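Rivano Kitchen Garden Course
Handout 3: Drying and keeping mint
30/03/2020

Welcome back, everyone! Mint is the herb most of us end up with far too much of, so we may as well learn to put it by for the winter. Cut your stems in the morning, just before the flower buds open, and leave a good 2 inches on the plant so it can come back (and it will, believe me).

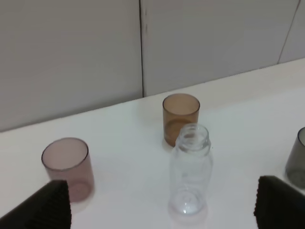 Tie the stems in small bunches, no more than 10 to a bunch, and hang them somewhere airy and out of the sun. Big bunches look lovely but they go moldy in the middle, as I found out one damp September with a whole armful of my Tutine mint. 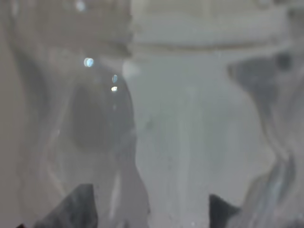
Clear plastic, close up.

Once the leaves crumble between your fingers, strip them off whole and pack them into jars. Crush them only when you're ready to make the tea.
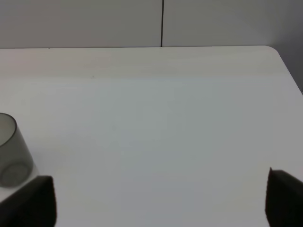 Can I dry mint in the oven instead?
Use the lowest setting you have, prop the door open a little, and check the leaves often, as they scorch very easily.

For next time, please bring a few sprigs of whatever is growing at home.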